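Small parts in zip bags: tips from the Nonthorpe school robot club
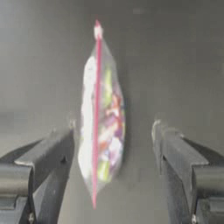
A filled zip bag between the fingers of our gripper.

In our club the students teach a robot to pick and place bags of small things. After one season we have 36 bags on the shelf, and we learned some habits which are useful also in a kitchen or a workshop.

Fill the bag only to two thirds. A full bag pushes on the zipper and opens when you squeeze it.

Before you close the last bit, lay the bag on the table and press the air out with a flat hand. Start from the bottom. Roos Van Acker uses a ruler for this and it goes faster.

Run your finger along the zipper 2 times, once in each direction. A colored zipper is easier to check than a clear one, both for the students and for the camera.

Write the label before filling. On a bag with lumps the pen jumps.

For the gripper, open the fingers much wider than the bag and come down slowly. Take the bag where the contents are thick. If you hold it by an empty corner, it swings. The same is true for a bag of rice in your hand.

Wipe the finger pads with a damp cloth before each session. Flour and sawdust make them slippery.

Old bags with a tired zipper we keep for screws, with a clothespin on top.

Written down by Gunārs Mägi, with corrections from Ese Isah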